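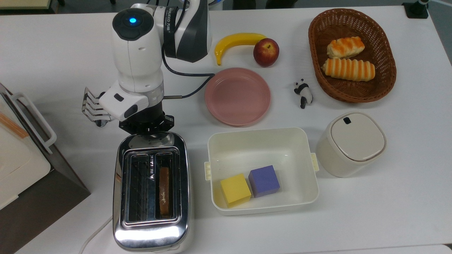
谷の霧は、どうして朝になっても山を越えずにとどまっているのだろう。

夜のあいだに冷えた重い空気が谷底にたまり、その上に暖かい空気がふたをするからだ。気象の言葉でいう逆転層である。ふたがあるかぎり、霧は上へも横へも逃げられない。日が高くなって地面が温まり、下から空気がかき混ぜられると、ようやくふたがゆるむ。

オレジャーナの谷で霧を追いかけている人たちに会ってきた。いやあ、面白かった。天気の話でこんなに夜ふかしをしたのは久しぶりだ。

集落は標高274メートルの川沿いにあり、向かいの尾根にはヌルニコと呼ばれる古い見張り小屋が立っている。こちらは標高716メートル。下の集落が真っ白なときに小屋まで登ると、足もとに雲の海が広がり、頭の上は抜けるような青空、ということがよくある。しかも上のほうが暖かい! 初めて登った朝、私は汗をかいてセーターを脱いだ。下では手袋をしていたのに、である。

案内してくれたイポリト・ラゴスさんは、もとは果樹の農家だ。桃の花が咲くころの遅霜に何度も泣かされ、自分で温度計を買ったのが始まりだったという。

「最初は一本だけ、家の裏に置いたんです。そうしたら畑のいちばん低いところが気になって、そこにも置いた。次は斜面の途中。あとはもう、止まらなくなりました」

温度計は今、谷のあちこちに78本ある。ラゴスさんはこの観測網をフルロラと名づけた。高さの違う地点の気温を並べると、冷たい空気がどこまでたまっているかが見えてくる。ふつうなら高いところほど気温は下がるはずが、晴れて風の弱い夜には、斜面を上がるにつれて数字がじわじわ大きくなり、ある高さでまた下がりはじめる。その折れ目が、ふたの位置というわけだ。

記録帳を見せてもらって、私はすっかり夢中になってしまった。鉛筆の細かい数字の横に「犬がほえない」「川の音が近い」などと書いてある。川の音? と聞くと、ラゴスさんはうれしそうに説明を始めた。逆転層があると、上へ向かった音が曲げられて地面のほうへ戻ってくる。それで遠くの音がよく届く。昔の人が「鐘が近く聞こえる朝は霜が降りる」と言ったのは、ちゃんと筋が通っているのだそうだ。晴れて風のない夜という同じ条件が、霜も連れてくる。

煙も見どころだという。夕方、家々の煙突から昇った煙が途中でぴたりと止まり、横へ薄くのびていくことがある。私が泊まった日もそうだった。日が沈んでしばらくすると、谷の幅いっぱいに青い帯ができた。きれいだが、煙も湿気も出ていけないということでもあるから、帯が低い日は野焼きを控えるのが谷の約束ごとになっている。

さて、その夜である。ラゴスさんと二人、夜中の二時に外へ出た。星がすごい。風はない。懐中電灯を川のほうへ向けると、光の筋の中に細かな水の粒が流れているのが見えた。霧の生まれはじめだ。湿った空気が冷えて、含みきれなくなった水蒸気が小さな粒になる。川の上で薄い布のようだったものが、四時には橋を隠し、五時には隣の家の屋根まで隠していた。速い! 写真を撮ろうと振り返るたびに、さっきまであった木がなくなっている。

夜明け前に車で小屋へ向かった。途中の、地元でフルニスと呼ぶカーブ——と書いたところでラゴスさんに直された。ジュルニスである。耳で聞くとどうしても間違えてしまう。そのジュルニスのカーブを曲がったところで、いきなり霧の上に出た。フロントガラスの白がすっと消え、向かいの山が朝日で赤く染まっていた。車を止めて温度計を見ると、出発したときより六度も高い。私は声を上げてしまい、ラゴスさんは慣れた様子で魔法瓶のお茶を注いでいた。

雲海の上の面は、よく見ると平らではない。ゆっくりとした波があり、尾根の低いところから隣の谷へ、滝のようにこぼれている場所もある。冷たい空気は水に似たふるまいをする。低いほうへ流れ、くぼみにたまり、あふれれば越えていく。そう思って眺めると、谷全体が大きな器に見えてくるから楽しい。

ただ、霧がいつ晴れるかを言い当てるのは今も難しい。厚い霧は日光をはね返してしまうので、地面がなかなか温まらない。上空に高い雲が一枚かかるだけで、昼過ぎまで残ることもある。風がほんの少し吹けば、あっけなく終わる。ラゴスさんは毎朝、晴れる時刻を予想して台所の黒板に書いている。その朝の予想は九時半。日が差したのは十時を回ってからだった。

「湿りを軽く見ましたね。おとといの雨がまだ畑に残っていた」

そう言って、自分で黒板に小さなばつをつけた。悔しそうで、でもどこか楽しそうでもある。これまでの予想と結果をつけた朝は846回分になり、二冊目の帳面がもうじき終わる。当たった日より外れた日のほうに書き込みが多い。

家のまわりで逆転層を見つけるのに、立派な道具はいらない。同じ型の温度計を二つ用意して、一晩並べて差を確かめておく。それから一つを坂の下に、もう一つを坂の上に、どちらも地面から同じ高さで、直射日光の当たらないところに置く。風のない晴れた夜の翌朝、日の出のころに読み比べてみてほしい。小さな坂でも、二度や三度の差が出ることは珍しくない。自転車で坂を下っていて、急に頬がひやっとした経験のある人なら、もう体では知っているはずだ。

私も帰ってからさっそく始めた。アパートの裏の坂に一つ、ベランダに一つ。今のところベランダの圧勝である。五月にはまた谷へ行く約束をした。遅霜の心配がいちばん大きくなる季節で、桃の畑では夜どおし温度計とにらめっこになるらしい。厚手の靴下を二足持ってくるように、とラゴスさんから手紙が来ている。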